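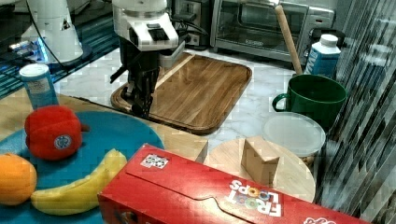
The worktop is where a household's good intentions go to be left out. Mine has been a sorting office, a workshop and, for most of one December, a shrine to a single unpaired glove. So when we moved into the flat on Gelwood Street I announced that this time there would be a system.

The system lasted 15 days. By the end of them the milk had taken up permanent residence beside a green mug, and the mug had acquired a plastic lid that didn't belong to it or, as far as I could establish, to anything else we owned. The chopping boards multiplied. You buy one, someone gives you a round one because it is nice for cheese, and within a year you are moving three boards to find enough space to use a fourth.

I took the problem to Mahnaz Nazari, who has been sorting out other people's kitchens in Trornville for longer than I have been ruining mine. She charges £40 an hour and takes her shoes off at the door, which made me feel worse about the floor. Her first question was what I did at the counter. Cook, I said. She looked at the rolling pin propped up near the toaster oven and asked when I had last made pastry.

We moved on to drawers.

Mahnaz has views on drawers. The deep ones are a trap, in her opinion, because anything that fits will sooner or later be put in. She had me take one out, set it on the worktop and tell her what it was for. I said snacks. She wanted to know what sort of snacks, and who went looking for them, and at what time of night. I have had gentler interviews for mortgages.

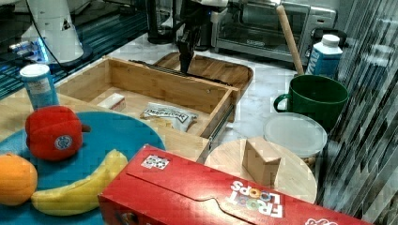

Her rule is that a drawer should have one job and that you should be able to say it without using the word "bits". Crisps are a job. Crisps and a small block of wood you are keeping in case a table wobbles are two jobs, and the second will win, as nobody ever eats the block. I have since tried the test on every drawer in the flat and can report six failures and a draw.

Then came the back wall, where the jars live. I am fond of the jars. There is a big glass one with a bamboo lid, bought from Sawatzky in a fit of optimism about lentils, and a small wooden box with its own scoop. Mahnaz let me keep the lot, on condition that the water filter jug stayed in the same row and stopped wandering off towards the sink. The toaster oven was allowed a folded tea towel on top, provided it came off before anyone switched the thing on.

What she would not have was the cereal box. Cereal goes in a cupboard – she was quite firm – and a worktop with cereal on it is a breakfast that hasn't finished.

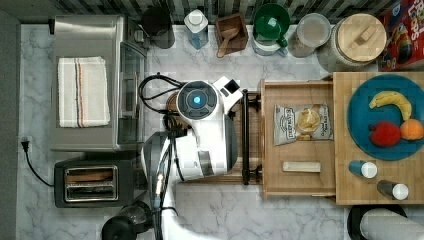 Hélène Doucette takes the opposite line, and told me over the phone that a bare counter only means you will spend the morning opening doors. She keeps her cereal, her kettle and her Irkik bread bin out all year round, and said she would sooner move house than put any of them away.

I have settled on a compromise. The cereal goes in the cupboard when Mahnaz is coming and comes out again once I hear the lift.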